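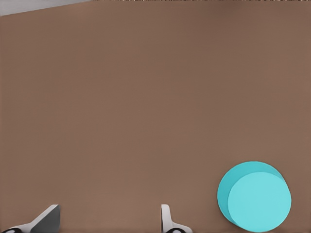 Two Controllers, One Gripper: What We Learned Before the Deadline

Home Course Team Reports Archive
Print this page E-mail this page

By Ruba Saab (with Somtochukwu Eze and Georges Nseir)
30 May 2025

So our team picked the simulation track, mostly because the real arm was booked solid from December on and we wanted to run things at two in the morning without asking for a key. We had a simulated tabletop, a two-finger gripper, a wrist view looking down past the fingertips, and two controllers we wanted to put up against each other. The first one we called Penitdale (Georges named it, and he has never told us why). It plans the whole reach at the start and then just goes. The second one is Celluro, which checks the wrist view over and over on the way down and keeps nudging the hand sideways.

We gave both of them the same two objects, a cyan cylinder and a pink bowl-like container. The cylinder looked like the easy one to me. It's round, it's a plain color, it stands out nicely against the brown table. Well! It gave us plenty of trouble. If the hand comes in with the cylinder off to one side of the right finger, the gap between the fingers has nothing in it but table, and a controller that closes on schedule will close on air. Penitdale did that a lot. Somtochukwu added a rule that says don't close unless the object is between the fingers, and I still think that one rule helped more than the two weeks I spent on gains.

How we ran it

Each controller got 100 tries, split between the two objects, with the start position shuffled every time. We counted a try as good if the object came up off the table and stayed up until the clock ran out. Penitdale got 29 good ones. Celluro got 58. I was really hoping for a bigger number there, but double is double and I'll take it — we had a bug in the close timing for most of the spring, and I was scared we'd have nothing to show at all. Counting the warm-up runs we threw away, we did 216 tries, so we threw away 16. Those were all from the first evening, when the camera offset was wrong.

The container

You can't get the hand around something that wide, so you have to pinch the wall, one finger over the inside and one over the outside. That makes the sideways position matter a ton. The wrist view gets odd up close too, because the container fills up a big part of it and runs right off the side, and our first object finder wanted to see a whole outline before it would say anything. Veerle Visser, our lab instructor, told us to stop looking for the container and just look for the rim near the fingertips. That took Georges an afternoon to write and we should have asked her a month earlier.

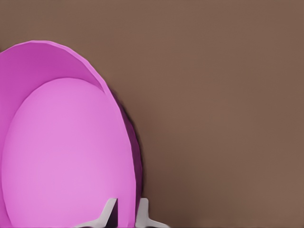
Figure 2. Wrist view at the container wall, with a finger on each side of the rim.

The shading was the other headache. The rim and the inside come out in nearly the same pink down one side, so a plain color cutoff kept smearing the two together. The outer wall is a lot darker, and the finder does much better if it hunts for that dark strip first and works inward from there.

What I'd change

I'd log the wrist view on every step, for both controllers, from day one. We only saved it for some of the runs, so for a bunch of Penitdale's misses I'm guessing at what went wrong. I'd also like to try softer finger pads, and maybe a third object with a handle. Georges wants to mix the two controllers (plan the big move, then let Celluro handle the last stretch), and he already has a messy branch that sort of does it. If next year's team wants that branch, write to us and we'll clean it up a little before we send it.

Back to top
Contact: Ruba Saab, Haddadin student lab. Copyright 2025 the authors.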